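## Skustura 815 Backyard Telescope

Let's set expectations. The Orion Nebula through the Skustura 815 is a gray-green smudge with four bright points in the middle. It is a very good smudge. The pink and violet version belongs to cameras and long exposures, and your eye has signed up for neither.

What you get is a short reflector on a turntable mount, a red-dot finder and two eyepieces. The whole thing weighs 19 pounds, so it will leave the closet on a cold January night when a bigger scope would stay in and sulk.
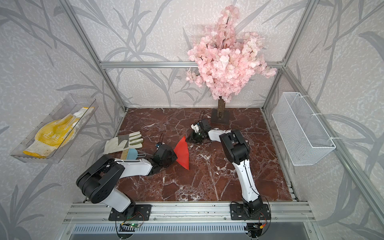
*Artificial cherry blossom tree on a dark red marble top*

Star clusters are where it earns its keep. The Pleiades fill the low-power eyepiece, and the Double Cluster has made grown adults say rude words in front of their children. Galaxies – the near, bright ones – show up as pale ovals once your eyes have had time to adjust.

The optional Katach hand controller lists 3,426 objects. Telma Palma, our tester, has looked at nearly 1,679 of them and recommends the Moon.

**In the box:** tube, mount, finder, two eyepieces, dust cap you will lose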